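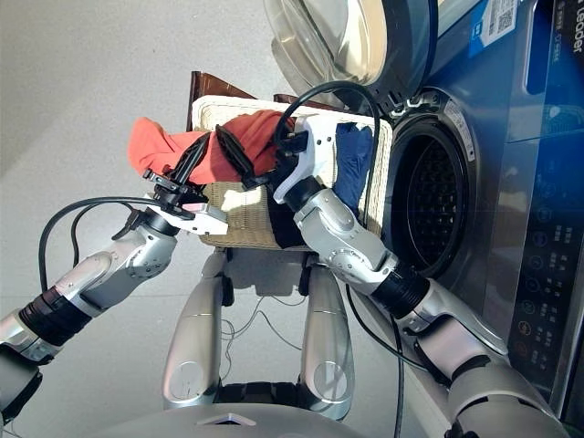

A Lavandaria Tanano nasceu de uma mania de família: a de não deitar fora um bom lençol só porque ganhou uma nódoa. Começámos em Limbridge, numa loja estreita com 3 máquinas e um balcão herdado da mercearia que lá funcionava antes, e fomos ficando, porque a vizinhança nos foi trazendo as toalhas, depois as cortinas e, por fim, as toalhas de mesa das avós. Gostamos de máquinas de carga frontal, daquelas com porta redonda transparente e tambor de inox perfurado, e gostamos ainda mais do cesto de vime, que continua a ser para nós a melhor maneira de levar roupa de um lado para o outro.

## A casa Henriques

O nome Henriques, que ainda aparece nos nossos talões, vem da antiga engomadoria de Cadthorpe, que se juntou a nós há uns bons anos. Trouxe consigo clientes fiéis, uma calandra teimosa e uma maneira de dobrar camisas que hoje ensinamos a quem entra -- e que demora, avisamos já, umas boas semanas a aprender. 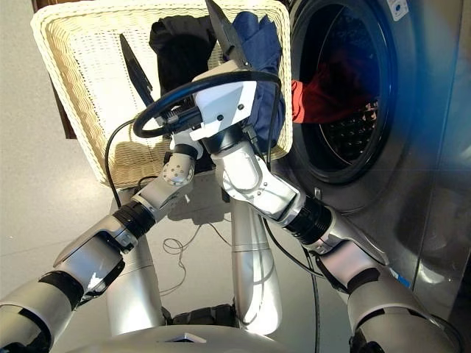 *O cesto de vime, ao lado da máquina.*

## O que fazemos

Lavamos e passamos roupa de casa para particulares, pensões e pequenos restaurantes. Em setembro, quando as pensões arrumam a época alta, chegam a passar-nos pelas mãos 700 peças num só dia, e é uma alegria ver tudo sair dobrado a horas. No resto do ano o ritmo é mais manso, e sobra tempo para conversar ao balcão sobre linhos, sabões e o eterno problema do vinho tinto.

Recolhemos e entregamos em Limbridge e em Cadthorpe. As mantas e os edredões pedem um pouco mais de paciência, e preferimos combinar o prazo consigo antes de os receber.
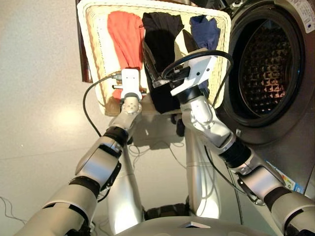

*Cesto retangular entrançado, sobre o chão cinzento-claro.*

## Venha visitar-nos

Se nunca cá veio, entre sem cerimónia, mesmo que seja só para perguntar se aquela colcha tem salvação -- quase sempre tem. A primeira lavagem até 40 peças inclui a recolha em sua casa, e os sacos de pano emprestamos nós.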